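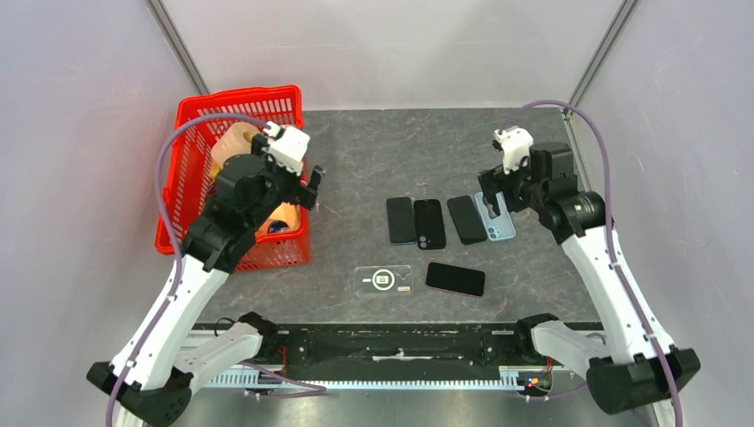
Collecting examples at the Drundeck bench

Welcome to our gallery page. We are a small group working on a learning system called Stetitz. The system should learn to handle everyday things on a table with two arms, and for this it needs many examples. An example, for us, is one complete recording: the position of every joint from start to end, the pictures from the cameras, and one sentence which says what the task was.

On this page I collect pictures from our phone series, which we did in September. The series has 93 recordings that we kept. I write the captions myself, and English is my second language, so please excuse the small mistakes.

The phone series

Phones were a request from our partners at Medix, who want to sort returned devices before they are checked by a person. For the arms a phone is not an easy object. It is flat, the edges are rounded, and on a smooth surface it likes to slide away when the finger touches it from the side. If two phones lie close together, the gripper has very little space to go between them.

We used two kinds of start. In the first kind, the phones are laid out apart or side by side. In the second kind, they may touch or lie partly over each other. The second kind takes longer to record, and we had to throw away more of these attempts. I still think they are the more valuable ones, as the system learned almost nothing new from the tidy starts after the first afternoon.

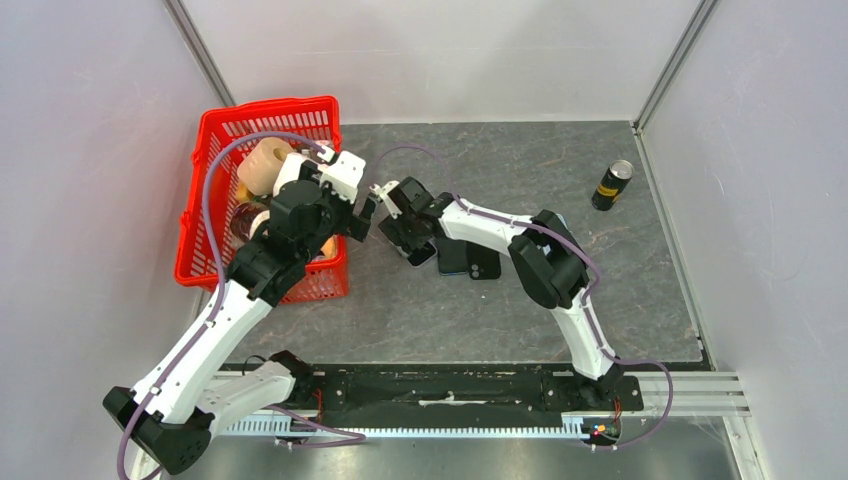
Right gripper down at three black phones, their edges overlapping. The red basket is at the back left, under the left arm, and a can stands alone at the back right.

How we choose what is on the table

We change the objects between recordings, but slowly. In the beginning I changed everything each time, and afterwards it was very hard to understand why one recording was good and the next was not. Now we change one or two things and leave the others in their place. Before we start, the operator reads the task sentence aloud, and if it can be understood in 2 ways we write it again. "Put the phone away" was a bad sentence. "Put the phone with the blue case in the basket" is a better one.

Objects which are not part of the task are also welcome. A can or a jar teaches the system that not everything on the table must be picked up. We keep a list of these extra objects, and it is growing faster than I would like — everybody brings something from the kitchen.

The colour of the light

Our room has windows on the south side, and in the first week the colour of the tabletop changed a lot between morning and late afternoon. We have a folder named Sun for the recordings where the daylight was strong. First I wanted to delete this folder. My colleague at the next desk said to keep it, and we now mix a part of it into every training run. Recordings made after 3 in the afternoon are marked with a letter in the log, so they can be found again.

What we keep and what we delete

An attempt where the gripper misses and then tries again is kept, if the second try is calm and clear. An attempt where the operator stops for a long time to think is deleted. Attempts with a fallen phone are put in a separate folder and are not used for the moment.

The next series will be with cables and chargers. I will add a new page for it when the labels are checked. For questions about the format of the recordings, please use the contact form of the Drundeck workshop and write "Stetitz" in the subject line.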